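Rido Tangle: separating overlapping thin objects from hand-held gripper demonstrations

README and data card, last edited 12/8/20

Welcome! Rido Tangle is a set of short demonstrations in which a person uses a hand-held two-finger gripper to take thin, hooked or looped things out of a heap and put them into a container. We collected it at the Bollholm workshop and trained our first policies on it at Darthorpe. We have had a great time with it, and we would love to see what other people can get out of it.

Why tangles?

Most picking work we read starts with objects that sit apart from each other, or that are solid enough for one good grasp to settle the matter. Clothes hangers are a lovely counterexample. They are light, they slide, and their hooks catch on each other in ways that are hard to see from above. A grasp that looks perfect on one hanger will often bring a second one along for the ride. You can write rules for this (we tried, and there is a folder of them we are rather fond of), but a person holding the gripper does something quicker and harder to put into words: a small lift, a look, a shake or a tilt, then the pull.

We wanted that middle bit on record. We call it the loosening phase, and it is the main thing this release offers over an ordinary pick-and-place set.

What is in the release

- 500 demonstrations, each running from first approach to final release
- wrist camera video for every demonstration
- gripper pose and finger opening, lined up in time with the video
- phase labels added by hand: approach, grasp, loosen, carry, release
- a plain text note for any demonstration where something odd happened

The objects are hangers, cable loops and kitchen whisks. Hangers make up the largest share, so if you want an even mix you will need to sample for it yourself. Containers vary too, and we changed them between sessions on purpose.

Folder layout

demos/ has one folder per demonstration, with the video, the pose file and the labels side by side. splits/ has the lists for training and testing. radu/ has the training code. tools/ has a small viewer which plays the video with the phase labels running underneath. Please do try the viewer before anything else! It is the fastest way to get a feel for how much goes on between a grasp and a lift.

How it was collected

The operator stands at a table and works the gripper with one hand. Before each demonstration the objects are dropped together on the tabletop and left as they land. We asked operators not to tidy the heap first, not to use their free hand, and to carry on if a second object came along, putting it back down where they could. Those recoveries are kept in full. Early on, in February, we were throwing them away as mistakes, and the policies trained on what remained had no idea what to do once they had lifted two things at once — which is most of the problem.

Lighting was whatever the room gave us. Some sessions are quite dim, and on pale objects against a pale table the edges can be faint. We thought about fixing this with lamps and decided to leave it alone. If your method depends on strong contrast, you will find out quickly.

The method: Radu

Radu is our baseline. It is a learned policy that takes a short run of wrist images plus the finger opening, and predicts the next stretch of gripper movement. Two things set it apart from a plain imitation baseline.

First, it predicts the current phase as well as the movement, using the hand labels. The phase is fed back in at the next step, so the policy has some memory of whether it is still loosening or has moved on to carrying.

Second, it has a "came along" output, trained on the frames where more than one object is off the table. When that output is high, the carry phase is held back and the policy goes on loosening. It is a very simple gate, and we were delighted by how much it changed the behaviour. Without it, the arm sets off for the container with a whole chain of hangers swinging underneath. 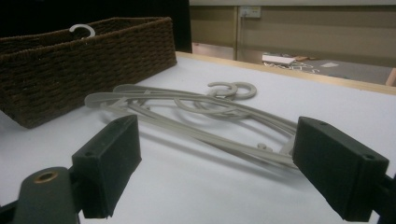

Wrist view, hanger heap: three hangers lying across one another between the fingers, with the woven basket to the left.

Heaps like this are hard for Radu in a particular way. Hooks lying side by side on the table give the image encoder nice clear shapes, and the policy likes to go for them. A hook folded in among the arms is much easier to miss, and that tends to be the one that holds everything together. Aiming at the arms gives a firmer grip but tells you less about what is going to follow. We have not settled which is better, and the demonstrations include both.

What we found

We ran each policy on 3 seeds and report them separately in results.csv, because the spread between seeds is large enough to matter. Radu with both additions does better than the plain baseline on hangers and on cable loops. On whisks there is very little between them, probably down to the fact that whisks come apart easily once you have hold of the handle.

Taking out the phase input hurts less than taking out the gate. Training on hangers alone and testing on cable loops works better than we expected and is well worth a look if you are interested in transfer. The other direction is poor.

Known problems

- Finger opening drifts slightly in long sessions. A correction is applied in the loader and can be switched off.
- The line between grasp and loosen is a matter of taste. We had 2 people label a shared subset, and both versions are included.
- Only one finger shape was used, so grip results may not carry over to harder or narrower fingers.
- Backgrounds are ordinary room clutter and repeat within a session. Split by session, please, or your test scores will flatter you.

Getting started

Unpack the archive, install the packages listed in radu/requirements.txt, and run the viewer on any folder in demos/. Then run the small training script, which uses a cut-down set and takes about 3 hours on one modest graphics card. The full settings are in radu/configs, with comments on the ones we changed most often.

If you add objects of your own, keep the label names as they are and the tools will pick them up. We are especially keen to see coat hooks, scissors, and anything on a ring. Send a note through the project page with a few demonstrations and your label files, and we will try them with the current Radu weights and post what happens.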